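Ticket 300-18: Web store returns form rejects valid order numbers
Product: Vineson Returns Portal
Client: Belano Outdoor
Status: Pending client confirmation
Priority: 2

Summary
Customers returning gloves and other winter accessories receive the message "Order not found" after entering a correct order number. The fault affects orders placed through the Carport checkout only.
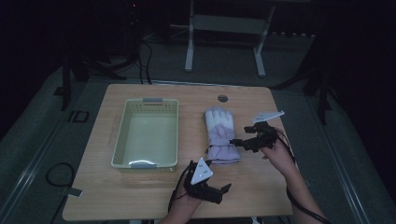 Attachment 1: Glove and green basket on table.

Wednesday, 9:40 a.m.
Support reproduced the fault with 18 order numbers supplied by the client. All were rejected. The same numbers were accepted when entered through the staff console, and the order records are therefore considered intact.

Wednesday, 11:15 a.m.
The Carport checkout adds a trailing space to each order number in the confirmation e-mail. Customers who copy and paste the number submit the space with it — the form does not remove it. A correction to the input field was applied on the test server. Clearing the browser cache has no effect and should no longer be advised.

Wednesday, 2:05 p.m.
The correction was released to the live site. The client is asked to repeat the test with a pasted number and to report the result under this ticket.
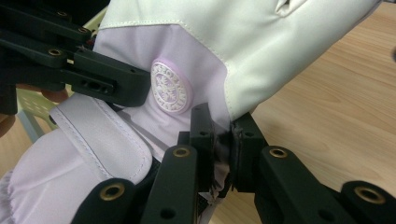 Rania Haddad: Pasted numbers are now accepted on our side. The return label still prints the old Atallah warehouse address, however. Should we open a separate ticket for that?

Wednesday, 3:30 p.m.
A separate ticket is required. Please include one affected label as a PDF.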